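Trukari surgical headlight: review after one summer of use
By Oana Lungu

I work as a surgical assistant in the orthopedic and spine rooms at Husedmont, mostly hand and foot cases in the mornings and one longer back case after lunch. We received the Trukari headlight at the beginning of summer, when our old Quansah light began to flicker and the repair would have cost almost the same as a new one. I have worn the Trukari on most of my working days until the end of August. English is my third language, so please forgive me if some of the terms are not exactly the ones you use in your hospital.

I want to say first that I bought nothing and I received nothing. The hospital ordered the light from Skevby, the distributor, and I was asked to wear it because I have the smallest head in the department and everything is too big for me. If it fits me, it can fit the others.

What you get

The set comes in a soft gray case with a zipper. Inside there is the headband with the lamp already mounted, two batteries, a charging base, a belt clip for the battery, a set of spare pads for the forehead, and a sterile-cover adapter for the small handle under the lamp. The instructions are one folded sheet with very small letters. I read it with my reading glasses and also with the lamp itself, so it was my first test.

The whole headband, with the lamp, weighs 231 grams on our kitchen scale in the staff room. The battery is not included in this number, as it goes on the belt or in the back pocket. The old Quansah was heavier in front and I had a red line on my forehead every evening. With the Trukari I have a line also, but it is gone when I get home.

Fit

There are two wheels, one at the back of the head and one on top. The back wheel is good. It turns in small steps and it stays where I leave it. The top wheel is too easy to move, and when I pull my cap over it the fabric sometimes catches and turns it by one or two steps. Then the lamp goes down a little toward my nose, and I must ask the circulating nurse to push it up. After a few weeks I put a piece of paper tape over the top wheel. This is not elegant for such an expensive device, but it works.

People who wear loupes should try it before they order. I wear simple safety glasses and have no problem. Our hand surgeon has loupes with a rather high frame, and in her case the lamp housing touches the upper edge. She can use it if she moves the lamp arm completely forward, but then the light comes from a steeper angle and she sees the shadow of the loupes in the lower part of the field. Skevby offers a longer arm as an accessory. We did not order it, so I cannot tell you if it solves the matter.

The pads are soft and you can wipe them. Please do not do what I did and leave the disinfectant to dry on them overnight. One pad became hard at the edge and now it scratches. The spare set was already used for this reason in the third week.

The light

This is the best part. The spot is round, with the same brightness until the border, and no yellow ring. In a deep, narrow wound, such as a small opening for a lumbar disk, I could see the bottom without asking for the ceiling lamps to be moved. Colors look natural to me. With the Quansah everything was a little blue, and I had to look twice to tell a small vein from a nerve. I do not say I cannot make a mistake with the Trukari, but my eyes are less tired at the end.

The spot size changes with a ring around the lamp. The ring is smooth when you have dry fingers. With the sterile handle cover on it you need more force, and the whole lamp wants to turn together with the ring. I learned to hold the housing with two fingers through the cover and turn with the thumb. A new colleague will need a short practice before the first case, and it should be done at a quiet moment, not when the surgeon is waiting.

There are four levels of brightness. I use the second for hands and the third for backs. The fourth is too strong for anything I do, and from shiny retractors it comes back straight in the eyes of the person across the table. My colleague Mariama Kwofie stands across the table from me very often, and she has told me this more than once, in a clear voice.

Heat and noise

There is no fan, and so there is no noise. The housing gets warm after 20 minutes on the third level, and it stays at the same warmth after that. I feel it a little on the skin above my eyebrows. In our room number two, where the air conditioning is weak in August, it was unpleasant during long cases, and I asked for a dry towel between the closing of one patient and the arrival of the next. In winter I will perhaps enjoy it.

Battery and cable

The cable from the headband to the belt is 42 inches long. I am short, and for me this leaves a loop that hangs at the back. I fix it with the small clip on the gown ties before I scrub. Mariama is tall and for her the length is correct, she does not need the clip. The connector has a quarter turn to lock it. I like this. The Quansah had a simple plug and it came out each time someone passed behind me with a chair.

Now the part I do not like so much. The battery shows its charge with four green points, but they are on the battery itself, and the battery is under my gown. During the case I do not see them. There is a warning, the lamp blinks two times when the charge gets low, but it is very fast, and the first time I thought I had blinked myself. From this warning until the lamp was off, on level three, I had 58 minutes. I measured this at my desk with a new battery, so in the operating room after a year of use it will be less. It is enough to finish most things calmly if you notice the blinking. It is not enough if you do not notice, so somebody should check the points before the gown is tied.

Charging base

The base holds two batteries standing up. One contact on our base was loose from the start, and a battery could stand there the whole night with an orange light and be empty in the morning. I wrote to Skevby and they sent another base in one week, without asking many questions. The second base is good. They wanted the old one back and they paid for the shipping. I was satisfied with this service, and I mention it because with the previous supplier we waited so long that the person who ordered the part had retired.

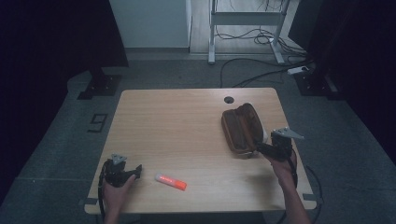

Keeping the two batteries in rotation is easier if you can tell them apart, and Trukari delivers them completely identical, black, with the same label. I suggest to number them on the first day. For the paper side of it I keep a small log next to the base, where we write which battery went to which room and what time it came back. The line of the battery that is next in use gets a stripe of color, and for this an orange highlighter like the one lying there on the table is enough. The color is strong, you find the line also at six in the morning, and the bright cap is easy to see between the other things on a desk. A permanent marker is better for the number on the battery itself, because highlighter comes off with the first wipe.

Cleaning

The manufacturer permits alcohol wipes on the housing and the cable. The lens needs a dry lens cloth, which is not in the set. I think for this price they could include one. The headband has a seam at the back where dust and powder collect, and I clean it with a cotton swab once per week. The sterile handle covers are single use. They go on easily with one hand, but the package opens with a tear strip that breaks in the middle when you pull at an angle. Pull it flat and slowly.

Teaching others to use it

We had a short session with the new assistants, without a patient, only a plastic spine model and some suture. I noticed that beginners look with their eyes and keep the head still, as one does at a computer. With a headlight you must turn the head, or the light stays behind. Most of them understood it within one afternoon. One of them had neck pain the next day because she was holding her head too stiff. It is useful to tell people to adjust the lamp angle first, with the table at its real height, and only then to start working.

Who should consider it

For an assistant or a surgeon in hand, foot or small spine cases, I recommend it. If you use high loupes, ask for a trial unit, Skevby will lend one if the department writes to them. If your cases are very long, buy a third battery together with the set. For dental work or for the clinic I have no opinion, I did not use it there.

My points, from five: light 5, comfort 4, battery 3, charging base 3 (it would be 4 with the replacement alone), service 5.

Update: the tape over the top wheel is still there. I wrote to Trukari about the wheel and they answered that a stiffer one is planned for the next version, but they could not give me a month. The pads have been changed one more time.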